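Zovcombe Community Help > Health > Heart and Circulation

LDL of 157, doctor wants to talk about a statin, and I've been asked to join a study

Sawsan Azar
Posted 5 Jun 2018

I had a blood test through work in the spring and my LDL came back at 157. Total cholesterol was marked high as well, HDL was in the normal range and triglycerides were a little up. I had eaten breakfast before the test. The leaflet said that was fine, but my sister says you always have to fast or the numbers mean nothing.

My own doctor in Dasthorpe looked at the printout and put my age, blood pressure and so on into a calculator. It gave a ten-year risk of 7 percent. She said this is a gray area where some people start a statin and some don't, and that she would like me to come back in October after trying diet and exercise. I didn't ask much because I was still taking in the number.

Since then I have had a letter from the Velturstead Heart Risk Study asking if I would like to take part. They want people who are "at intermediate risk and not currently taking lipid-lowering medication." They already have over 650 people enrolled. If I join I would be put in one of 2 groups by chance. One group gets the usual care and the other gets the usual care plus a calcium scan of the heart, with the result sent to the doctor.

What I would like to know:

Does the test need to be done again fasting before anybody decides anything?

Is a 7 percent risk high? It sounds low to me, but the doctor didn't treat it as nothing.

Has anyone joined a study like this, and does it get in the way of your normal care? If I am in the study and my doctor says in October that I should start a statin, can I still do that?

I don't smoke, I don't have diabetes, and my blood pressure is normal without pills. My father had a heart attack, but he was well into his seventies. I walk to work most days. I would say my diet is average - I do like cheese.

Thank you for reading.

harborlight
Answered

I'd skip the study. They only want your data and you'll be in the car half the day for appointments. Mine was high too and I cut out eggs and it came down. Try oats.

pm_oakridge
Answered

I worked as a nurse in a cardiology clinic for a long time and am now retired. I can't tell you what to do about your own case, but I can go through the general points.

On fasting. Your sister is repeating what everyone was told for years, and plenty of clinics still ask for it. For most people a meal makes only a small difference to total cholesterol and HDL. It makes more of a difference to triglycerides, which go up after eating. Many labs don't measure LDL directly. They work it out from the other numbers, triglycerides included, so if the triglycerides are high the calculated LDL can be off. With triglycerides a little up after breakfast the error is usually small, but your doctor may well want a fasting test next time so that she has a clean comparison. Call the office and ask which kind they want before you go. If it is fasting, water is fine, and take your usual medicines unless they tell you otherwise.

One test is also just one test. Cholesterol moves up and down a bit from week to week in the same person. If you had been ill shortly before, or had lost or gained a lot of weight, mention it. An underactive thyroid can push LDL up too, and so can some medicines. It is fair to ask if your thyroid has been checked.

On the 7 percent. The figure means that out of a hundred people with the same entries in the calculator, seven would be expected to have a heart attack or stroke in the next ten years and the rest would not. Whether that is high depends on how you look at it. Doctors here generally think about a statin at or a little above the level you are at, and below that they tend to lean on diet and exercise alone. You are near the line, and that is why she said gray area. The calculator is an estimate built from large groups of people. It doesn't know how much you walk, and the usual one doesn't ask about family history.

About your father: tell her anyway, with his age at the time. The family history that counts most is a heart attack in a father or brother before 55, or in a mother or sister before 65. One in his seventies is very common and would not normally change the plan, but she should have it on file.

On diet. Eggs, which the poster above mentions, have a fairly small effect on blood cholesterol in most people. Saturated fat does more, so butter, fatty meat, cream, coconut oil and yes, cheese. You don't have to give cheese up. Have less of it, and have it in place of something else. Oats and beans do help a little, and so do nuts if you don't simply add them on top of everything else. Diet alone brings LDL down modestly for most people. Some see a good drop and some see almost none, and that second group often feel they have failed when they haven't.

On statins, if it comes to that. They are among the most studied drugs there are. Most people take them with no trouble. Some get muscle aches, and it is worth reporting that and not just stopping, as a different statin or a lower dose often sorts it out. Severe muscle pain or dark urine needs a call the same day. There is a small increase in blood sugar in some people. Tell her about any other medicines, and about grapefruit if you eat a lot of it, as it interferes with a few of them. They are not used in pregnancy.

I would write your questions down before October. People forget half of them once they sit down.

Akl
Answered

I can only help with the study part. I was in a different trial, for blood pressure, run out of the hospital at Dasthorpe, so the details won't match yours.

You should get a longer information sheet before you sign anything. If the letter is all you have, call the number on it and ask for the full sheet and the consent form. Take them home. You don't have to sign at the first visit and they shouldn't push you to.
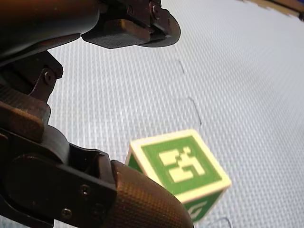 Gripper fingers and a small cube, close up.

The things I would look for in the sheet:

- Whether your own doctor stays in charge of your treatment. In a trial that compares usual care with usual care plus a scan, she normally does, so starting a statin in October ought to be between you and her. Ask them to confirm it, and ask whether they want to be told when you start. The "not currently taking" part of the letter sounds to me like a rule for getting in, but check.

- Who pays for the scan, and who pays if it shows something that needs more tests. These are sometimes two different answers. Mine covered the study visits and not anything that came after. I have heard of people being caught out by this.

- What happens with things they find by accident. A calcium scan is a CT scan of the chest area, so part of the lungs gets in as well. Now and then it shows a small spot that turns out to be harmless, but you may be sent for a follow-up scan first. Some people would want to know and some wouldn't. There is also a small dose of radiation.

- How long they follow you. Often it is a questionnaire once a year and permission to look at your records. The records part can go on for years.

- How you leave. You can leave at any time without giving a reason and it should not affect your care. Ask what they do with the data they already have by then. In mine they kept it.

Be ready to land in the group that doesn't get the scan. You can't choose, and the staff can't either. A woman who started the same month as me was only there because she wanted the new monitor, and she was put in the other group and dropped out within weeks. If the scan is the only thing that interests you, ask your doctor whether she thinks you should have one outside the study. Insurance often won't cover it, so get the price first.

As for getting in the way, it didn't for me. I had a few extra visits in the first year and then a phone call now and again. Parking was paid for if you kept the ticket. The coordinator sent a copy of every result to my regular doctor, and I asked for my own copy too, which I'd suggest you do.

I don't agree that they "only want your data." They do want it, that's what a study is, but I was treated well and they called back when I left messages.

Sawsan Azar
Comment

Thank you, this is a lot clearer. I called the Velturstead number and they are mailing the full information sheet. They said I can go on a statin during the study if my doctor and I decide to, and I only have to tell them the name and the dose. I forgot to ask about the follow-up costs, so I will call again when the sheet comes.

pm_oakridge
Comment

Good. Ask your doctor's office about the thyroid test when you book, so it can be drawn at the same time as the cholesterol.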